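Why I have gone off priority boarding

My local airport is Dundlow, which has 11 gates, two cafés and one working water fountain. I fly from it more often than I would like, usually on Cania, and over the past year I have watched the airline turn getting on a plane into a product with four tiers.

Cania calls this choice. I have my doubts. In December I paid for the second tier and was called forward ahead of most of the lounge, then spent over 200 seconds on a freezing set of steps with everyone else who had paid. The people in the cheapest group walked past the window in the warm. We all sat down, and we all left late.

The airline's case is that boarding in groups gets the plane away faster. Perhaps it does, if the groups are based on where people sit. These are based on what people spend, so row 4 is happily blocking the aisle while row 20 waits behind it. Nizar Azar, who worked the gates at Dundlow for years and now writes the Zernance travel newsletter, thinks the old way was quicker: families first, then the back of the plane, then the rest. I believe him, mostly because I remember it. 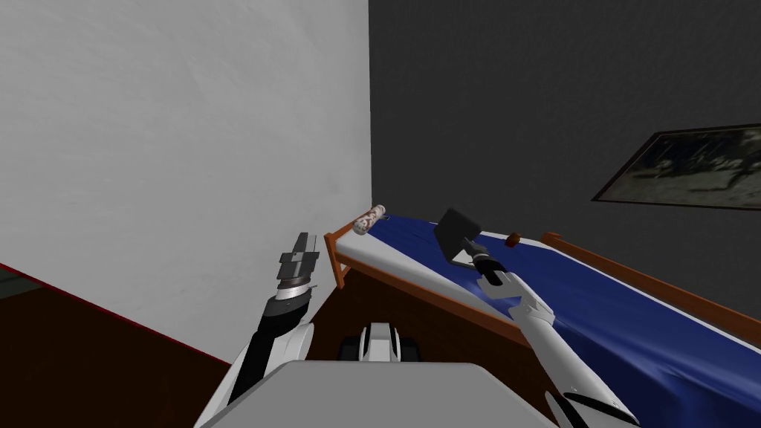

A two-armed robot beside a single bed, computer-rendered.

What bothers me more is the bag rule. Overhead space used to come with the seat. Now it is sold back to us as a perk, and Sabbagh, the other airline on the route, has begun copying the idea with a straight face. Once both of them do it, there is no cheaper carrier to run to.

I will be flying again next month. I have bought the lowest fare and a smaller bag, and I plan to stay in my chair until the queue has gone.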